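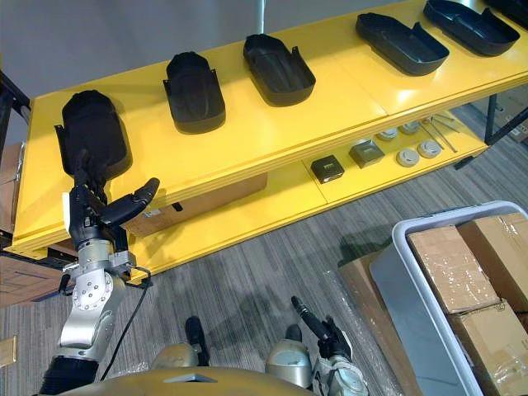
Why do workshops have so many shelves?

Think about the last time you did a big jigsaw. You probably spread the pieces out before you began. People who make and pack things for a living do the same, and they use shelves to do it.

A workshop shelf has to be strong. Many are made of metal, with upright posts that carry the weight down to the floor. Shelves like these often have two levels or more. Stacking one level over another gives you more room without using up more floor.

What goes on top?

The level that is easiest to reach is usually kept for the things being handled most. Trays are a good example. A tray is a shallow container with low walls. The walls stop whatever is inside from sliding off when you pick it up. Trays do not have to be square. They can be made in almost any shape, and the shape often matches what they are meant to hold.

Setting trays out in a row, with gaps between them, makes each one easy to pick up. It is also easy to see if one is missing. 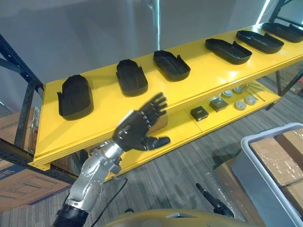 Black trays in a row on the top shelf, with small parts on the shelf below.

What goes underneath?

The lower level is handy for small parts and boxes. Small parts are easily lost, so it helps to keep them close together. Thin rods can roll, and a raised edge along the front of a shelf can stop them falling off. Labels on boxes save people from opening every one to find what they need.

Try it yourself

Clear a shelf in your bedroom. Put the things you use every day on the top level and the things you use less underneath. Leave a small gap between each thing. Come back after a week and see what has moved.

Words to know

Tier: one level of a shelf.
Upright: a post that holds a shelf up.
Lip: a raised edge.

Written by Eilif Söderlund. Page last checked Oct 7, 2025.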